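2025-10-19

Well, I finally did the table. I've been saying I would since we got back from Zornen, and every time I walked past I'd drop one more thing on it and keep walking. It was going to be a 5 minute job before lunch. Ha! Lunch was at three.

What started it was a drawstring bag. I wanted one to take to Flomberg in December (shoes on the way there, laundry on the way back), and I knew I owned a whole bunch of them. The Usen order alone was 28, back when I had my big idea about sorting the entire closet into little white bags. I think I used four and then lost interest. 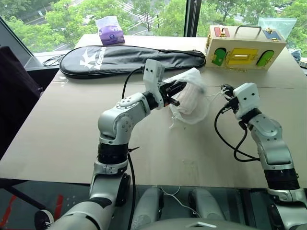 My packing for Flomberg is going to be strict this time. One suitcase, one bag on my shoulder, and if it doesn't fit, it stays home. I say this every trip. The racket case is already a problem, lying across the back of the table like it owns the place, and I haven't decided if it's coming. There are courts near the hotel, supposedly. I'd feel so silly hauling it all that way and playing once, but I'd feel worse sitting there on a nice clear morning without it!

Anyway, the drawstring bags. I do love them, but they're maddening. You pull one side and the cord bunches, you pull the other and the whole thing scrunches up into a ball, and then you're standing there smoothing it out again like a pillowcase.
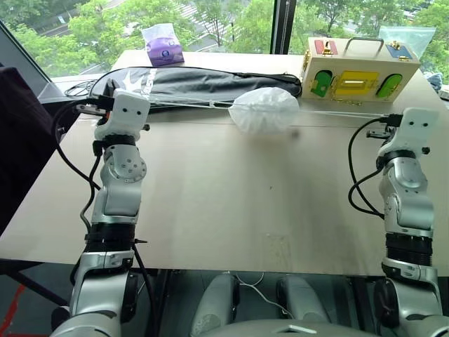
I looked for the nicer ones from Twal too, the thicker kind, and couldn't find a single one. I bet they're in the car. Or in the hall closet behind the vacuum, where everything ends up. I did find a receipt for 200 dollars that I'd turned the house upside down for in the spring, so the day wasn't a total loss.

The wooden latch box is staying out for now. I love the green doors on it, and I can't walk by without wanting to fiddle with the latches.
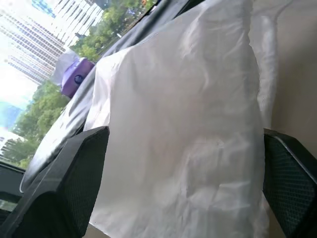 *So many wrinkles. I am not ironing this.*

I had a long think about whether thin is good or bad. Thin folds down to nothing, and I can tell what's inside without opening it, but I don't trust it with anything pointy. Sneakers, fine. Chargers, fine. Hairbrush, no. 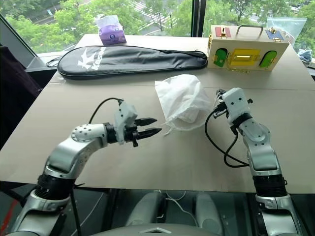 So that's the shoe bag settled, at least. Tomorrow I want to go through the chargers and find the good adapter, and maybe look in the car for those Twal bags if it isn't raining. I still need to call the hotel about the courts. And buy toothpaste, we're nearly out.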